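Open day at Troveo: a morning of very small parts

I've walked past the Troveo building in Jastasdale most days for years and never once been inside, so when they put a sign out for an open day on Monday I thought, right, I'm having that. Doors at ten, biscuits by the lift, a queue already down to the bike racks.

Most of the fuss was upstairs in the demonstration room, where Jarosław Zalewska was showing the simulated cell the team uses to work out jobs before anything goes near the real shop floor. It was all up on a big screen – arm, table, bins, even a door and skirting boards – and you could switch between views. I hadn't expected to care about a gripper, but up close I got properly drawn in! The fingers are bright green and shaped a bit like fins, and the first job we saw had them closed on an upright black and brownish cylinder, with the circuit board standing off to one side.

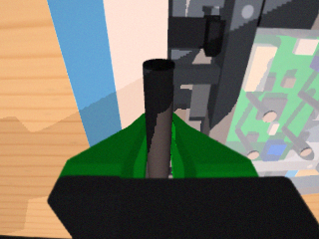
Getting at the board

After that we moved on to the board itself, which sits inside a dark housing with an opening in it. Jarosław said this is the part everyone underestimates. People picture a robot picking up boxes, he told us, and then they see how little room there is around a board and go quiet. A lad near me asked if he could have a go on the controls and was told maybe after lunch (he was back at one o'clock sharp, I noticed).

In the view we were given, one finger comes in on each side of the opening, with the coloured components between them. The yellow label with its black triangle made me want to keep my own hands in my pockets. 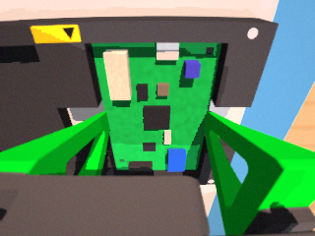 LOCAL BUSINESS

Troveo say they run up to 500 practice goes at a task in simulation before they're happy with it. The plan, called Gurnetti, is to offer the same set-up to smaller workshops nearby, and Živko Krasniqi from Farah, the repair firm on the ring road, had come along to see if it would suit them. He has 3000 old control units in storage and would love to see the back of them. He still wasn't sure about the cost, and said so quite loudly.

The last view pulled right back to the whole table, with a green bin and a red bin side by side at the near end of the mat and a little signal tower behind. I liked that one best – you finally get a sense of how far the arm has to fold to reach its work.

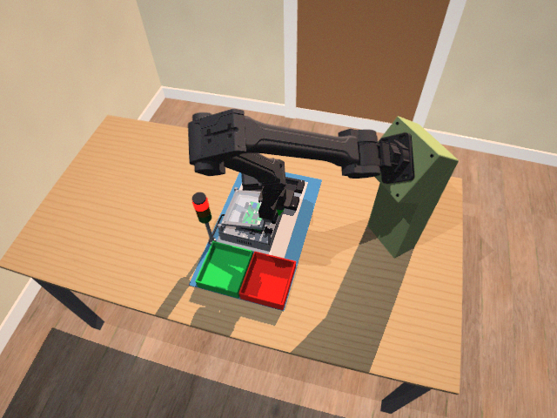 The full simulated cell, with the arm folded down over the mat.

There were 70 places on the tours and they all went, so a second open day is pencilled in for January. Book at the front desk.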